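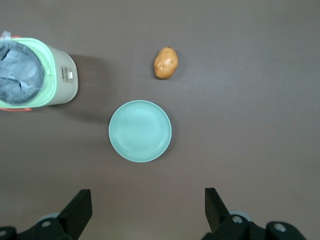 Most kitchens in Flulbridge now have two bins, and the smaller one is the one people argue about. The town began collecting food scraps separately last November, and 1,164 households signed up in the first round. Residents were told to keep a container close to where they cook, and many of them put it right on the work surface. A pale green bin with a gray plastic liner, standing within reach of a potato, takes up less space than a stockpot, and the peel has only a few inches to travel. The liner is the part that causes trouble. Plastic bags can't go into the town's compost, so anyone who uses one has to tip the scraps into the curbside cart and put the bag in the regular trash.

Paper liners are allowed, but they go soft by the second day. Colari, the hardware store on the main street, sells them in packs of 24 and has run out twice this year. Some people skip the liner and rinse the bin each night. Others line it with newspaper, folded so the corners stand up past the rim.

Potatoes make up a lot of what goes in. A family that cooks from scratch can fill a small bin with peelings in one evening, and wet peelings are heavy. The advice from the Imhof composting yard, where the scraps end up, is to let them drain in the sink first – ten minutes is enough. Sprouted potatoes are fine too, though they should be cut up or they will grow in the pile.

Smell is the usual complaint. A lid helps, and so does emptying the bin every other day in summer. Fish skins and meat trimmings can wait in the freezer until collection morning. Baking soda works for a while – it has to be changed often.

The yard took in almost 200 tons over the first ten months. Finished compost goes back to residents in the spring, two buckets per household, and the rest is sold to Milix, a plant nursery outside town. Sign-up for the second round is open at the town office, with room for 299 more homes.

24 shares
Comments (9)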